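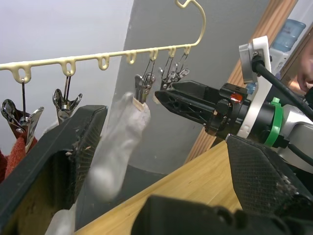
What is a sock hanger used for?
Drying small laundry, mostly socks, in one bunch from a single hook. Each piece gets its own clip, so it takes up a lot less line than pegging everything out in a row.

Sock hanger

A sock hanger (also clip hanger, sock dryer, in some shops "small items airer") is a hanger with a row or ring of clips below it. Used for socks, underwear, baby clothes, washcloths, gloves. Hung from a rail, a shower rod, a door frame, a hook on the balcony. Found in most of the world, more common where people dry indoors and don't own a tumble dryer.

Shape

Two basic kinds. Round or square ones, like an umbrella frame with clips all the way round. And flat ones, a single bar with a hook on top, closer to a coat hanger. Flat ones hold less but go against a wall, and fit in a wardrobe when not in use. Some flat ones are made in fancy outlines for children's rooms: clouds, fish, a row of houses. No difference in how they dry.

Loops run along the underside of the bar, the clips hang from the loops. On many models the clips can be taken off and moved, so a wide thing like a towel gets two of them and a space on either side.
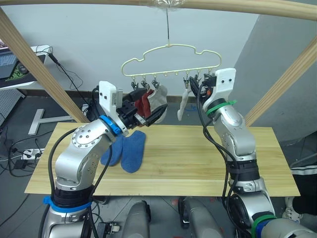
Cloud-shaped sock hanger with metal clips, hung from a wooden frame.

Clips

Plastic or metal. Plastic is lighter and cheaper, goes brittle in the sun, usually breaks at the spring end first. Metal grips harder and lasts longer but can leave a dent in thick knits, and cheap plating will rust in a damp bathroom and mark white cotton. Wipe them dry now and then. Some clips have rubber or plastic on the grips to make them easier on the fingers.

Clips on wire hooks swing freely. Good for air getting round the sock, bad for storage, they catch on each other. Usual fix is to slide them all to one end or drop the whole thing in a cloth bag.

Hanging the socks

Opinion is split. By the toe: the cuff elastic doesn't get stretched, the thick part is up in the air. By the cuff: no clip mark on the toe, and water runs down to the toe, which then dries last. Household guides mostly say toe for thin socks. For heavy wool neither, lay them flat.

Pairs go on neighboring clips so they come off together. One clip per pair works for thin socks, but the inner sides stay damp longer. Keep the load even left and right or a light hanger tips and everything slides to the low end. Dark reds and blues that still bleed should go away from teh whites, same as on any line.

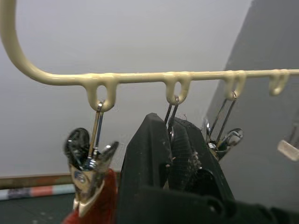
Spring clip on a coated bar, holding red fabric.

Makers

In Olach and the towns nearby, sock hangers were a side product of wire workshops that mainly made kitchen racks. The Kolář workshop sold a coated flat model, the Tirno, with about 80 made in the first batch and 2,000 a year later on. Ludmila Bednárik drew the loop row, which was then copied by Gredlow for a plastic version. Production of the Tirno stopped in April, the year is given differently in different sources. Spare clips were still listed for sale in July 2021.

Care

Rinse off detergent residue, it gets sticky and collects lint. Check the hook before hanging a full wet load, especially plastic hooks over a thin rail. Worn clips can be replaced one at a time if the loops are open enough to thread a new hook thru.

See also: clothespin, drying rack, coat hanger, clothes line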